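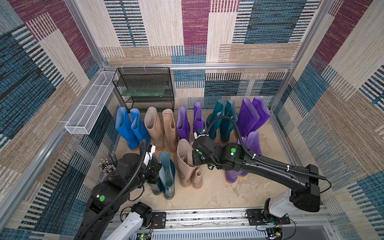 Rubber rain boots standing in two rows.

Search this site Go
Last updated Dec 13, 2023

Mudroom and Boot Storage Walk-Through, with comments
Grellville Nature Preschool, filled in by Rosário Marinho

Hello, dear families and staff. I go through the mudroom twice a year, once in July when the building is quiet and once when the wet season has properly arrived, and I like to write more than a tick in the box so that whoever does it next knows what I was thinking. Bear with me, I do go on a bit.

1. Floor and drainage

[x] Floor drain clear. Efraín lifted the grate and cleaned out the leaves (and one mitten, now in lost and found).
[x] Non-slip strips at the outside door stuck down. The left one was curling, so I pressed it back and it seems happy for now. Please look again after the holidays.
[ ] Puddles gone within 35 minutes of coming in. Not yet! The low spot by the bench still holds water, and I've asked Valter Antunes to come and see it for himself.

2. Benches, hooks and shelves

[x] Benches steady, no splinters. I sat on every one of them and slid along, which the children found very funny.
[x] Coat hooks tight, no sharp ends at eye level.
[ ] Tall shelf fixed to the wall. It has one bracket and it needs 2. I have taken everything heavy off the top until that's done, and I'd be grateful if it stayed that way, even when we are short of room.

3. Boots, inside and out

[x] Every pair named and sized.
[x] Soles checked for worn tread. If you can't feel the ridges with your thumb, the boot is finished, however nice the top still looks.
[ ] Linings checked. This is the one we always skip when we are in a hurry, so let me put in a word for it. Put your whole hand down to the toe and feel for lumps, loose insoles, pebbles and damp.

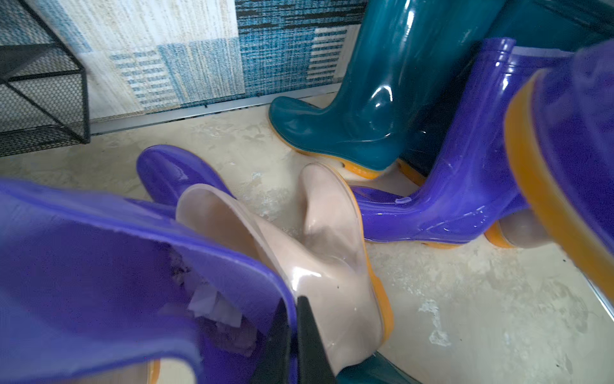 A bunched insole can turn a small ankle on the stairs, and a child of three will very often not tell you that anything feels wrong, she'll just walk oddly and get cross by lunchtime. Take a loose one out, dry it flat, and if it won't lie smooth again, write it on the replacement list for Carolina Leitão. She has a little money set aside for this and would much prefer to spend it than hear about a tumble.

[x] No cracks at the bend of the foot. Two spare pairs had them and have been retired.

4. Keeping the way out clear

[x] Outside door opens fully from the inside, one hand, no sticking.
[x] Exit sign lit.
[ ] Nothing on the floor between the bench and the door. Clear when I arrived and not clear at pick-up time, and I know how that goes with wet children and tired grown-ups. Could whoever is last out spend a minute on it, please? Boots in pairs, toes to the wall.
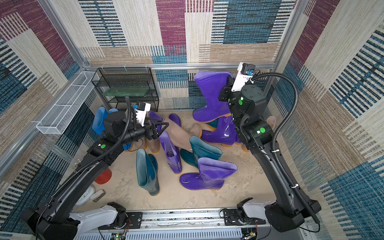 5. Heater and drying

[x] Heater guard in place and cool enough to touch.
[x] Nothing hung over the heater.
[ ] Cord tucked behind the bench. It has crept out again, and Wolfram Thiele is bringing clips.

Signed off with four items open besides the cord. I'll look at them again once the shelf bracket is up.

Rosário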